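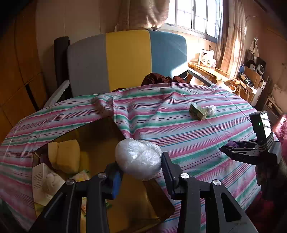
*Page last changed: November 27, 2025*

# Moving cross country, ship boxes or rent a truck??

**gravelpie**

ok so we're leaving Mottram in January, one bedroom apartment, no kids, one very large couch I don't even like. Truck quote from Vurkero came in at $3165 one way and thats before gas. Freight on a small pallet is $1460. Tempted to sell the furniture, box the rest and just fly.

Anyone done this? Regrets?

---

**Ottoline_b**

Did it two years ago. Sold everything but the mattress. Zero regrets on the furniture. Big regrets on the kitchen stuff. You don't notice how much you own that costs five bucks until you need to buy all of it again in one week. Sponges, dish towels, foil, can opener. Went to the store nine days in a row.

---

**hankdoesfloors**

Rent the truck. Everybody who sells their couch ends up on an air mattress till spring and then pays double for a worse couch.

---

**gravelpie**

> pays double for a worse couch

you haven't seen this couch

---

**saltlick78**

Pallet person here. A few things:

- they measure the pallet, not just weigh it. If it sticks up over the limit you pay for it
- get the same size boxes. All of them. I used Naken mediums, stacked fine
- books on the bottom layer, never more than half a box of books
- ask if the price includes the liftgate. Mine didn't, extra $78 at the door

Took longer than they said too. Pack like you'll be without it for three weeks.

---

**Ottoline_b**

Seconding the same size boxes. Mine were from the liquor store and the back of a pet shop and it looked like a landslide.

---

**hankdoesfloors**

Liquor store boxes are the best boxes made. Thick, free, dividers for glasses. Paying for cardboard is nuts

---

**saltlick78**

For a car or a truck sure. On a pallet they leave gaps and the wrap goes slack and then the whole thing leans. I've seen it. Not arguing about it

---

**hankdoesfloors**

you are a little bit arguing about it

---

**plumb_bob_too**

Whichever way you go, do a first night box. Toilet paper, soap, sponge, phone charger, two plates, a lamp. Goes with YOU, not on the freight. We put ours on the truck by mistake and it was behind the dresser of course.

Also save your plastic bags. Balled up they fill the corners of a box as good as bubble wrap does. Not for crystal, but for cans and bottles fine.

---

**Ottoline_b**

Careful with the plastic bag thing, it squashes flat under weight. I had a whole box of jars shift. Crumpled paper holds better imo. Or towels, you're moving them anyway.

---

**plumb_bob_too**

never had that happen but I pack tight. Shake the box before you tape it, if it rattles keep stuffing

---

**gravelpie**

good stuff thank you. Got a second truck quote today, Tretilik, nearly $1087 less than the first one?? Same size truck. What's the catch

---

**hankdoesfloors**

Mileage. Read the mileage part. Mine had a cap and I went over it in Nebraska

---

**saltlick78**

And the drop off location. The cheap ones make you return it an hour outside town. Still might be worth it, but ask where before you sign.

---

**gravelpie**

ok called them. Drop off is 40 min past the new place and there IS a mileage cap but we'd be under it if we don't detour. Partner wants to detour. So.

Leaning pallet again. Couch is listed as of tonight

---

**Ottoline_b**

What are you asking for it

---

**gravelpie**

free, must pick up, third floor no elevator

---

**hankdoesfloors**

good luck with that one. Also measure the stairwell before somebody drives over, mine got stuck on the landing and we had to take the feet off

---

**plumb_bob_too**

Check if the city does bulk pickup, book it now as a backup. Ours had a long wait after the holidays.

---

**gravelpie**

didnt know that was a thing, calling in the morning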